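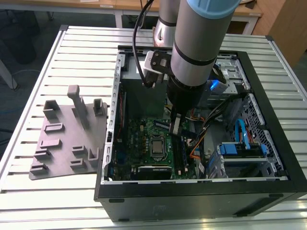 Rubrik: Flugbetrieb / Strecken und Plätze

Betreff: Re: [Regionalflug] Nachtrag zur Ausweichlandung in Vunanberg
Von: Indrek Hunt
Datum: 9. Januar 2020

Hallo zusammen,

vielen Dank für die vielen Rückmeldungen, ich bin mit dem Lesen kaum hinterhergekommen! Zu einer Mail möchte ich gleich etwas schreiben:

> Mich wundert, dass Grunby die Linie nach Lepik
> überhaupt wieder aufnimmt. Die Bahn dort ist mit
> 1.185 Metern doch viel zu kurz für die Turboprops,
> und im Winter erst recht. Weiß jemand, ob die
> mit voller Kabine rausdürfen? Und was machen die
> bei Nebel, zurück nach Grolard?

Zur Bahn: 1.185 Meter stimmen, und ja, das ist knapp. Aber es geht! Ich bin im September zweimal mitgeflogen, einmal hin mit fast voller Kabine und einmal zurück mit 12 Leuten an Bord, und der Start in Lepik gehört für mich zum Schönsten, was man im Linienverkehr noch erleben kann (Bremse halten, Leistung rein, und dann geht es wirklich ab). Bei nasser Bahn und Rückenwind wird die Zuladung begrenzt, dann bleiben ein paar Sitze frei oder das Gepäck kommt später. So hat es mir der Kapitän nach der Landung erklärt, der sich übrigens richtig Zeit für meine Fragen genommen hat.

Bei Nebel ist Vunanberg der erste Ausweichplatz. Grolard liegt 170 Kilometer entfernt und wird nur genommen, wenn in Vunanberg auch nichts geht. Von dort fährt dann ein Bus, und die Fahrt zieht sich, aber sie führt am Stausee entlang und ist bei klarem Wetter herrlich.

Was mich am meisten freut: Der Platz in Lepik lebt wieder. Der Imbiss im alten Abfertigungsgebäude hat offen, die Terrasse zum Vorfeld auch, und auf der Tafel am Eingang steht, dass seit der Wiederaufnahme 783 Fluggäste da waren. Für so einen kleinen Ort finde ich das großartig.

Wer im Frühjahr mitkommen möchte, schreibt mir bitte direkt und nicht über die Liste. Links sitzen, am besten hinter dem Flügel, dann hat man beim Anflug das ganze Tal vor sich. Den Sommerflugplan habe ich noch nicht gesehen, hat den schon jemand?

Viele Grüße
Indrek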